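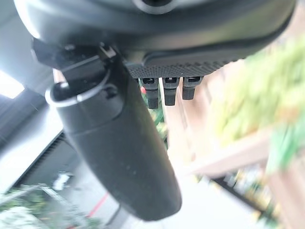 Telita produce cell: setup and care FAQ
Maintained by Américo Carrilho. Updated June 11, 2024.

How often do the hands need service?
Check the finger joints every 100 grasps. Wipe the shells with a dry cloth and look into the screw recesses — a screw standing proud gets reseated before the next run.

Can I power up with the hands close together?
No. Jog the arms apart first, then home the left, then the right. 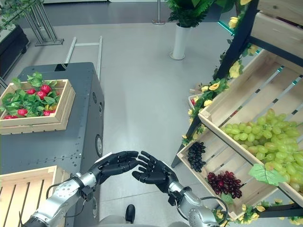
Both hands near center, between the cabinet and the grape display.

How much slack should the cables have?
Enough for full wrist rotation with no pull at the connector. Replace any cable with a worn jacket. The part is Frade 635.

Why does the grip fault on grapes?
Fault 117 means the fingers closed past their limit. Lower the force one step and repeat.
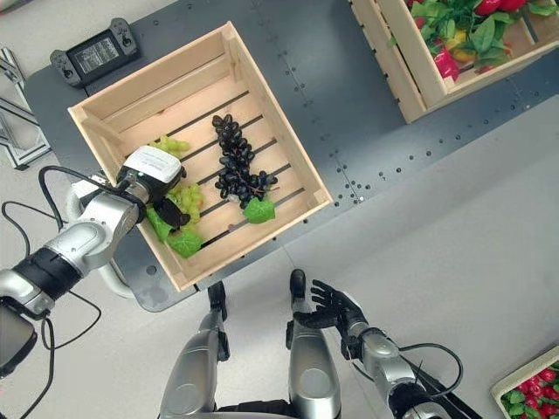

If the fault comes back after two tries, rerun the zero routine added in February. Still there? Send the log to Joaquim Moreira in Menden.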